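An Afternoon of Practice Runs at Borelham

The arm missed the first time. It missed the second time as well, and Henrike Rothe let it, because she wanted the people standing behind her to see what a miss looks like before they saw anything else.

Rothe runs the simulation group at Dredura, which opened its Borelham office to visitors on 14th October. There was coffee in the hallway and a sign-up sheet for the talks, but most of the crowd ended up in the back room, where a program called Anico was running on a wall screen. Anico is a practice world for robot arms. It builds a room, puts furniture and objects in it, and gives a simulated arm a job to do. Then it builds a different room and starts over.
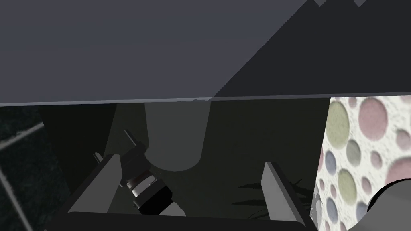
The company has 62 of these rooms so far. They vary in their walls, floors and lighting, and Rothe said the variety matters more than good looks. An arm trained against one plain wall tends to learn the wall along with the task. Change the wall and it gets lost.

A full training run is more than 1,000 attempts, most of them done overnight with the screen off. For visitors, the group slowed things down and switched to the gripper view, so that people could follow along from close to the fingers. It takes some getting used to. The view tilts whenever the wrist does, and a table can fill the whole screen one moment and slide away the next. One man asked if he could watch from the ceiling instead, and was told that he could, but that the arm couldn't.

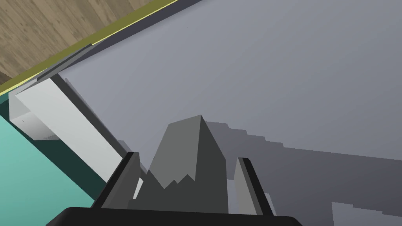 The gripper view in Anico, with a white block on the gray tabletop.

Questions ran long. Several people wanted to know how well skills learned on a screen carry over to a real machine. Rothe's answer was that it depends on the task. Simple reaching carries over well. Contact is harder – friction, soft materials, anything that bends. In April the group began comparing its simulated runs with tests at Chowdhury, a parts supplier that lets Dredura use one of its benches. Of the 122 tests logged there, she said, the ones that went wrong have been the most useful to read.

Dredura has 18 employees and plans to hold the open day again next year, with more chairs in the back room.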